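Speaker notes: Clustering customers when you don't know what you're looking for
Ivora user meet-up, Prastthorpe, 22 April 2022
Running time 35 minutes plus questions

Slide 1 – Title

Say hello, check the back row can hear. Mention that the slides go up on the shared drive tonight, so no need to photograph every one. Quick show of hands: who has run k-means on real data? And keep your hand up if someone then asked you what cluster three meant. (Leave a pause here, it usually gets a laugh.)

I love this subject. I have spent far too many evenings on it and I still get a little thrill when a group appears in the data that I had no idea was there. So if I start talking too fast, wave at me.

Slide 2 – Where the data came from

Bristiritz sells garden and kitchen goods by post and online. They wanted to split their customers into groups so that the catalogue team could stop sending the same thick book to everybody. The only labels they had were "new", "active" and "lapsed", and those had been set by hand years ago.

We took a sample of 4000 customers with at least two orders each. After removing trade accounts, duplicates and one very busy test account, it was a bit smaller, but I'll keep saying 4000 because the shape of the story is the same.

Slide 3 – What we fed in

Go slowly on this slide. Most of the work was here and it is the part people skip!

Days since last order. Number of orders. Average basket value. Share of orders that had a return. Share of spend in each of the big product families. Whether they order mostly in the run-up to August, when the summer sale is on.

Point out that spend is badly skewed. A few customers spend a huge amount, and if you leave the column as it is, the clusters will be "that one person" and "everyone else". We took logs of spend and order count, then scaled everything. Show the before and after histograms. The after one is so much nicer to look at – let people enjoy it for a moment.

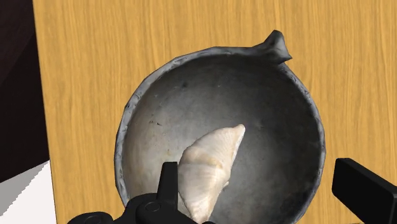

Bowl and shell, rendered scene

Slide 4 – What k-means is doing

Keep this to two minutes. Pick some centres, give each customer to the nearest centre, move each centre to the middle of its customers, and go round again until things settle down. Draw it on the whiteboard if there is one. Use three colours of pen.

Say clearly: it will always give you groups. Give it pure noise and ask for five groups and you will get five groups. This is the sentence I most want people to take home, so say it twice.

Slide 5 – Choosing how many

Show the elbow plot. Ask the room where the elbow is. You'll get three different answers, and that's the point of the slide. Then show the silhouette scores, where four and six both look fair.

We went with six in the end. The catalogue team looked at both versions, and with six they could put a name to every group within a few minutes. With four, two of the groups were clearly a mixture. I'm very happy to defend that choice. The scores narrowed it down and the people who know the customers picked.

Slide 6 – Is it stable?

My favourite slide. Take half the data, 2000 customers, and cluster it. Do the same for the other half. Then use the centres from the first half to label the second half and see how well the two sets of labels agree.

Five of the six groups came back nearly the same every time. The sixth kept falling apart. It had 214 customers in the full run and it would swallow bits of its neighbours or vanish altogether, depending on the random seed.

Tell the story of how long we spent trying to explain that group before we ran this check. (It was a whole week. Own up to it.)

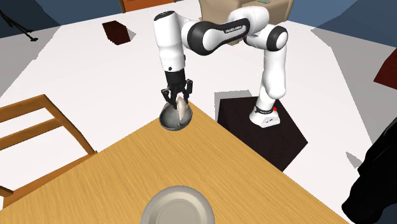 Robot arm holding a bowl, rendered scene

Slide 7 – What the wobbly group was

So what were they? When we went back to the order records, nearly all of the 214 had a high return rate and a long gap in the middle of their history. We'd worked out "share of orders returned" without thinking about people with only two orders. One return out of two gives you fifty per cent, and the algorithm thinks that's a really striking customer.

The fix was simple. We pulled small-count rates in towards the overall average, using a little bit of smoothing. Show the formula but don't read it out. After that the group melted away and the other five became tighter. Such a satisfying afternoon.

Somebody will ask why we didn't go down to five from the start. Answer: the silhouette score for five was poor on the original columns. It was good on the smoothed ones. Bad inputs can fool your scores as well as your clusters.

Slide 8 – The five groups

Steady regulars. Summer sale shoppers. Big kitchen spenders. Plant people. Quiet ones.

Spend most time on the plant people – 976 customers, far more than anyone at Bristiritz had guessed. They place small orders, very often, and hardly ever send anything back. The old labels had a good number of them down as "lapsed" simply because they go silent over winter.

Slide 9 – What changed

Be careful here and don't overclaim. The plant people now get a thinner catalogue in early spring. The summer sale shoppers get theirs later than before. We have one season of results and no proper control group for the first mailing, so I can't tell you how much of the rise in orders is down to us. I'd love to come back with better numbers. There is a held-out group for the next mailing, and I pushed quite hard for it.

Slide 10 – Things to try on Monday morning

Change title before the talk, half the room works shifts. "Things to try next" will do.

Plot every column before you scale it. Run the split-half check, it's about ten lines of code in Ivora and the script is in the shared folder. Look up real customers from each group and read their orders, start to finish. If a group is hard to name, check the inputs before you start inventing a personality for it.

Slide 11 – Questions

Likely ones:

Why not a mixture model? We tried one. The groups were much the same and the catalogue team found "sixty per cent plant person" hard to post a book to.

How often do you re-run it? Twice a year, with the old centres as the starting point so that the names don't jump about.

Does it work with far fewer customers? Sometimes, yes, but do the split-half check first and be ready to settle for fewer groups.

Can we have the data? No, sorry, but there's a made-up set with the same columns in the folder, wobbly group included. Have a go at finding it!

If there's time left over, show the spare slide with the seed-by-seed animation. Needs the laptop plugged in or it stutters.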